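Search Muvo
Type to search Search Close

About us

Hi, I'm Evie Bloxham, and I started Muvo because I was tired of robot arm kits that arrive with 13 bags of screws and no idea what to do on day one! I'd been running a workshop for schools and small labs, and the same question kept coming up: we have an arm and a table, so what should it practice on?

So we make the practice. Our first product was Gosling, and it's still the one I get the most email about (keep it coming, I read it all). It's a tabletop sorting kit with a wooden board, a set of chunky plastic shapes in plain bright colors, and a booklet of 28 exercises that starts at "touch the block" and ends somewhere a good deal harder. You scatter the shapes on the board, set your arm going and see how it does.
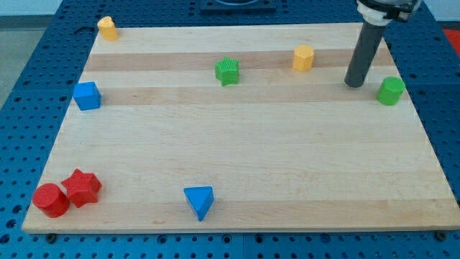 I get asked a lot why we stick with toy shapes. Well, a cylinder and a star ask very different things of a robot, even when they're the same color, and a triangle can be a real pain if you come at it from the wrong side. Kids get it right away. So do the engineers, once they've stopped laughing.

After Gosling came Stiker, our set of add-on lesson cards — those were a customer's idea, and she gets a free box every year. Next up is Gundenent, which has a silly name and will probably keep it. It's a visit service: we come to your school or lab, help you set up, run the first few exercises with you and leave you with a plan for the term. We tried it out with four schools in August and I came home hoarse and very happy.

We're still small. There are four of us, plus my brother when there's packing to do, and as of 27 August 2023 we've shipped 2,806 kits out of the same two rooms over a bakery. If you order in the morning, your box may smell a little like cinnamon.

Want to try a kit before you buy? We lend them out for two weeks, and you only pay the postage. Drop me a line and tell me which arm you have.

Evie

13 comments 28 shares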